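Roast potatoes

Roast potatoes are potatoes cooked in fat in a hot oven until the outsides turn crisp and the middles go soft and floury, and there can be few dishes that families argue over with such affection. They are eaten with a Sunday joint, with a bit of cold ham, or on their own straight from the tin when the cook's back is turned.
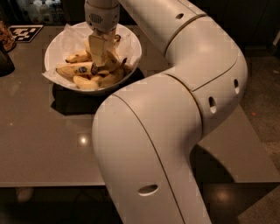
Serving customs vary a good deal from one district to the next. In Ernthorpe the potatoes are traditionally carried in on the same dish as the meat, while in Grarnville they have long been given a vessel of their own, very often a plain round white bowl set down on the table where everyone can reach it.

Wedges are a younger relation, cut lengthways and usually left a little rougher at the edges. The cookery writer Berenice Esquivel was very fond of them, and her recipe – still much copied – asks for 44 minutes in the oven and one good shake halfway through.
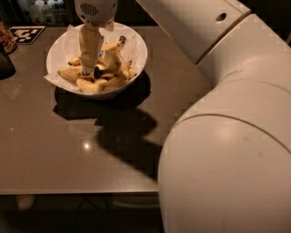 Floury varieties are generally preferred, as they break up slightly at the corners when parboiled and so take up more of the fat. Dripping, goose fat and plain vegetable oil all have their loyal supporters, and Trarstead holds a friendly contest between them every October.

See also: Chips; Mashed potato; Sunday lunch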